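# Capítulo 4. El almacenamiento de componentes pequeños

En los talleres y laboratorios de electrónica básica, buena parte del tiempo de trabajo se consume en tareas que no figuran en ningún esquema: localizar un pulsador, comprobar que un módulo corresponde al valor indicado, devolver una pieza a su sitio. El presente capítulo se ocupa de estas tareas. Se estudian los muebles de cajones, los criterios de clasificación y la preparación de la superficie sobre la que se abren, se vacían y se vuelven a llenar.

Al término del capítulo, el alumnado deberá ser capaz de:

- distinguir entre almacenamiento permanente y almacenamiento de sesión;
- asignar un cajón a una familia de componentes y redactar su etiqueta;
- colocar y retirar piezas de un cajón abierto sin desplazar el mueble;
- cumplimentar la hoja de existencias del puesto.

## 4.1. El cajón como unidad de trabajo

Se entiende por almacenamiento permanente el que se realiza en armarios o estanterías comunes, con inventario propio. El almacenamiento de sesión, en cambio, acompaña al puesto: un mueble pequeño, de uno o varios cajones, que se deposita sobre la mesa al comenzar la práctica y se retira al terminar. El manual de taller de Brindusley, que se seguirá en los ejercicios 4 y 5, fija en 40 el número máximo de piezas por cajón de sesión. Superada esa cantidad, las piezas se superponen y la búsqueda a la vista deja de ser fiable.

El cajón de sesión debe ser poco profundo. Un fondo bajo obliga a disponer las piezas en una sola capa y permite reconocerlas por su forma y su color. Conviene asimismo que el interior sea claro y liso – los fondos oscuros ocultan las carcasas negras y azules, muy frecuentes en los módulos didácticos. 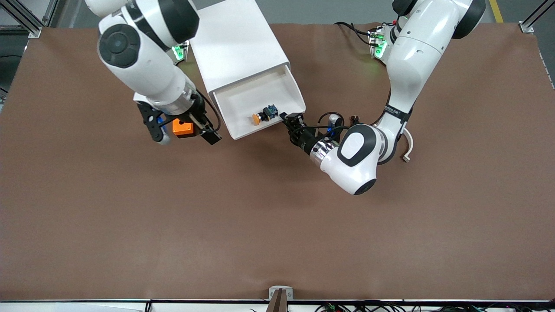 **Departamento de Tecnología y Talleres · Centro de Formación Macedo**

Un pulsador montado sobre su carcasa, como el de botón naranja y cuerpo azul oscuro depositado cerca del frente del cajón, constituye una pieza adecuada para iniciar la práctica. Su tamaño permite tomarlo por los lados y el contraste con el interior blanco facilita su localización. Adviértase que reposa de costado, con el botón hacia la izquierda. Esta posición es admisible en un cajón de sesión; en el almacenamiento permanente, los pulsadores se guardarán con el botón hacia arriba.

## 4.2. La superficie de trabajo

El mueble se apoya siempre sobre un tapete que cubra la mesa. El color uniforme permite encontrar con rapidez las piezas caídas, y la textura reduce el deslizamiento al tirar del frente. Antes de abrir el cajón se comprobarán los siguientes extremos:

1. El tapete está extendido y sus arrugas no impiden el apoyo del mueble.
2. La zona situada delante del cajón se encuentra despejada.
3. Los cables de los equipos próximos no cruzan el recorrido del cajón.
4. El cajón puede abrirse hasta el tope sin rebasar el borde de la mesa.

No es necesario que el mueble quede paralelo al borde. Una ligera inclinación favorece en ocasiones el acceso al interior.

## 4.3. Clasificación y etiquetado

Los componentes se agrupan por función y, dentro de ella, por tamaño. En el sistema Mastavau, adoptado en este libro, los elementos de mando (pulsadores, interruptores, conmutadores) ocupan la familia 11. La etiqueta se fija en el frente e indica, por este orden, la familia, la denominación y la fecha de la última revisión. Las piezas sin identificar se depositan en un cajón aparte y no se incorporan a ninguna familia hasta su comprobación.

La hoja de existencias, cuyo modelo se reproduce en la página 97, se cumplimenta al cierre de cada sesión. Toda diferencia entre la hoja y el contenido del cajón deberá anotarse en la columna de observaciones, aun cuando la pieza aparezca posteriormente.

## Actividad inicial

Duración: 90 minutos. Material por pareja: un mueble de sesión, un tapete, etiquetas adhesivas y el lote de componentes Zinda.

Clasifique el lote según las familias del apartado 4.3 y redacte las etiquetas correspondientes. Intercambie después el mueble con otra pareja y anote las piezas cuya ubicación le ofrezca dudas. El resultado se conservará en el cuaderno, ya que se utilizará de nuevo en el apartado 4.6.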